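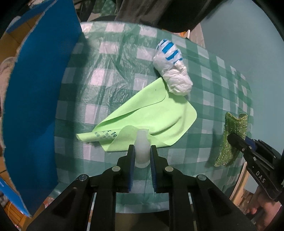
4.2 양손 파지 비교

양손 조건의 시연은 한 손 조건과 같은 탁자에서 수집하였다. 두 조건의 차이는 보조 그리퍼의 유무이며, 물체, 탁자보, 조명, 손가락 패드는 바꾸지 않았다. 시연자는 Sigita Krūmiņa와 Indrek Ķēniņš 두 명이고, 두 사람은 주 그리퍼와 보조 그리퍼를 맡는 역할을 교대하였다. 첫 수집은 2021년 11월 13일에 하였고, 보정 파일을 다시 만든 뒤의 추가 수집은 12월에 하였다. 조작 대상은 접히거나 눌리는 물체로 한정하였다. 강체는 4.1절에서 이미 다루었으며, 한 손 조건만으로도 파지 위치에 따른 차이가 작았다.

손에 드는 그리퍼를 로봇 팔 대신 사용한 것은 팔의 제어 지연과 파지부의 특성을 분리하기 위해서이다. 앞선 예비 실험에서 Gestavo 제어기를 연결한 팔은 천을 당기는 동안 손목 자세를 유지하려고 반대 방향의 보정을 반복하였고, 이때 생긴 미끄러짐을 패드의 마찰 문제와 구별하기 어려웠다. 사람이 직접 잡는 조건에서는 이러한 진동이 기록되지 않았다. 다만 시연자마다 접근 속도가 다르므로 본 절에서는 소요 시간을 비교하지 않고 파지의 유지 여부와 시야 확보 여부만을 비교한다.

평가 항목은 세 가지이다. 첫째는 파지 유지로, 물체를 든 뒤 정해진 동작이 끝날 때까지 손가락 사이에서 이탈하지 않으면 유지로 판정하였다. 둘째는 접촉면 가시성이다. 그리퍼에 달린 카메라 영상에서 양쪽 패드의 안쪽 면과 물체의 경계가 모두 확인되어야 한다. 셋째는 상대 그리퍼의 가시성으로, 두 그리퍼의 상대 자세를 영상만으로 복원할 수 있는지를 본 것이다. 판정은 Rhea Cabanatuan과 Ojārs Avotiņš가 각각 수행하였고, 판정이 갈린 시연은 함께 다시 보고 정하였다.

전체 시연은 200회이며, 이 가운데 52회를 분석에서 제외하였다. 제외 사유는 대부분 동기화 오류였다. Reltari 기록기는 두 그리퍼의 영상을 별도의 파일로 저장하는데, 한쪽의 시작 신호가 늦으면 이후의 모든 프레임이 같은 간격만큼 밀린다. 밀린 간격이 일정하면 사후에 맞출 수 있으나, 제외한 시연에서는 중간에 누락된 프레임이 있어 간격이 일정하지 않았다. 동기화와 무관하게 시연자의 손이 대상 물체를 가려 제외한 시연은 13회이다.

반짝이 원뿔은 대상 물체 중에서 파지 위치의 영향을 가장 크게 받았다. 표면이 반짝이로 덮여 있어 빛의 방향에 따라 영상에서 밝은 점의 위치가 바뀌고, 특징점 추적기는 이를 물체의 움직임으로 잘못 읽는 경우가 많았다. 옆면을 잡으면 원뿔이 패드 사이에서 눌리고 손끝이 표면의 일부를 가린다. 좁은 끝을 잡으면 넓게 열린 테두리가 위를 향해 가려지지 않고 남으므로, 테두리의 윤곽을 기준으로 자세를 추정할 수 있다. 그림 3은 좁은 끝을 주 그리퍼로 잡고 보조 그리퍼로 연두색 천의 모서리를 잡은 상태이다. 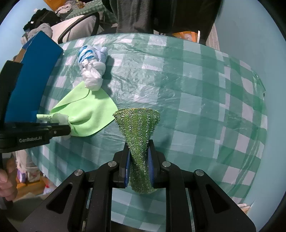
좁은 끝 파지에서는 접촉 면적이 작아 회전 방향의 저항도 작다. 시연자가 손목을 천천히 돌릴 때는 원뿔이 함께 돌았지만, 멈추는 순간 패드 사이에서 더 도는 현상이 있었다. 옆면 파지에서는 같은 현상이 드물었다. 따라서 자세 추정의 안정성과 회전에 대한 저항은 서로 다른 파지 위치를 요구한다. 본 연구에서는 이후의 학습 자료에 두 위치를 모두 포함하되, 파지 위치를 별도의 표지로 기록하였다.

천의 경우에는 보조 그리퍼의 효과가 분명하였다. 한 손 조건에서는 모서리를 당기면 천 전체가 탁자보 위에서 끌려오고, 접힌 부분은 그대로 남는 일이 잦았다. 보조 그리퍼로 반대쪽을 잡으면 접힌 부분이 당김 방향으로 펴진다. 그러나 두 그리퍼가 가까워지면 한쪽의 팔 링크가 다른 쪽 카메라의 시야로 들어와 천의 가장자리를 가렸다. 그리퍼 사이의 최소 거리를 시연자에게 미리 지시하는 방법도 시험하였으나, 시연자가 거리를 의식하면서 모서리를 놓치는 일이 늘어 본 수집에서는 적용하지 않았다.

비닐봉지는 두 조건의 차이가 가장 작았다. 뭉쳐진 상태에서는 어느 쪽을 잡아도 패드가 여러 겹을 함께 물게 되고, 일단 들린 봉지는 이탈하는 경우가 적었다. 대신 분할 결과가 불안정하였다. 흰 비닐의 주름과 탁자보의 반사광이 영상에서 비슷한 밝기로 나타나, 경계가 프레임마다 다르게 잡혔다. 파란 줄무늬가 보이는 방향에서는 이를 기준으로 위치를 보정할 수 있었으나, 그리퍼가 줄무늬를 가리면 보정이 되지 않는다.

배경의 영향도 확인하였다. 녹색 계열의 체크무늬 탁자보는 천 및 원뿔과 색이 가까워, 색상만을 사용하는 분할에는 불리한 조건이다. Charalambos Vrettos가 작성한 분할 모듈은 색상에 국소 질감을 더해 경계를 찾는데, 탁자보가 평평한 곳에서는 격자의 반복을 이용해 배경을 제거할 수 있었다. 탁자보가 구겨진 곳에서는 격자가 휘어 같은 방법을 쓰기 어려웠고, 이 구역에 놓인 물체의 경계는 수작업으로 수정하였다. 광각 렌즈에 의한 왜곡은 보정 후에도 영상의 바깥쪽에 남아 있다. 이 때문에 시야 가장자리에서 들어오는 보조 그리퍼의 자세는 중앙부의 물체보다 오차가 크다.

패드의 색은 접촉면 가시성 판정에 도움이 되었다. 본체가 검고 패드가 파란색이므로 손가락의 안쪽 면을 색으로 구분할 수 있으며, 물체가 패드를 얼마나 덮는지도 같은 방법으로 계산하였다. 반투명한 유백색 물체에서는 이 계산값이 수작업 표지와 어긋나는 경우가 있었다. 해당 물체에 대해서는 자동 계산값을 쓰지 않고 두 판정자의 표지를 사용하였다.

한 손 조건과 양손 조건의 자료는 4.3절의 학습 실험에서 분리하여 사용한다. 양손 자료로 학습한 정책을 팔에 옮길 때에는 보조 그리퍼의 상대 자세가 필요하므로, 상대 그리퍼가 보이지 않는 구간은 학습 입력에서 제외하고 전후 구간을 별개의 시연으로 나누었다. 나눈 시연의 번호는 원래 번호 뒤에 순서를 붙여 표기한다.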